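Yuxi Guo
I want to write a short thread about marmalade, because I have made it for six winters now and I still get questions from my neighbors in Hiltholm. I am not a professional. I only write down everything. 1/

First thing: the set. Most people blame the fruit when the marmalade stays runny. In my kitchen it was always the boiling. I was afraid to burn it, so I stopped too early. 2/

The pectin is mostly in the pips and the white part. I tie them in a cloth and leave it in the water the whole night. In the morning I squeeze the cloth very hard with my hands. It feels unpleasant but please do it. 3/

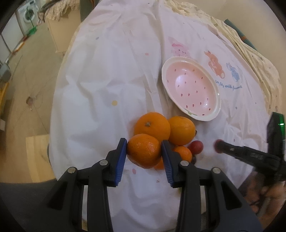

Second thing: sugar. My first recipe came from a small booklet by Değirmenci, and it asks for twice the weight of the fruit. For me this is too sweet. I went down little by little, and I would not go lower than equal weight, or it does not keep well after opening. 4/

Mandarins alone give a soft, almost flat taste. I put in one lemon for each small pot. If you can find bitter oranges in January, buy them the same day, they are gone fast. The shop in Sosden had them for one week only. 5/

Cutting the peel takes me most of the evening. Nikau Ruddock told me he uses a machine for it and saves two hours. I tried his jar and it was good - but the pieces were so thin that I could not find them on the bread. 6/

For testing I keep a saucer in the freezer. A drop on the saucer, wait one minute, push it with a finger. If it wrinkles, turn off the heat. Then let the pot stand 18 minutes before you fill the jars. Before I did this, all my peel was swimming at the top. 7/

Somebody asked how much I make. Last winter it was 3000 grams of fruit, in two pots. One big pot never boiled properly for me. 8/

Jars: I wash them, then put them in a low oven until I need them. I use the Lelow ones with the wide mouth. The lids I buy new each year. 9/

Next I will try with some ginger. If you have done this, please tell me when you add it, at the beginning or at the end? 10/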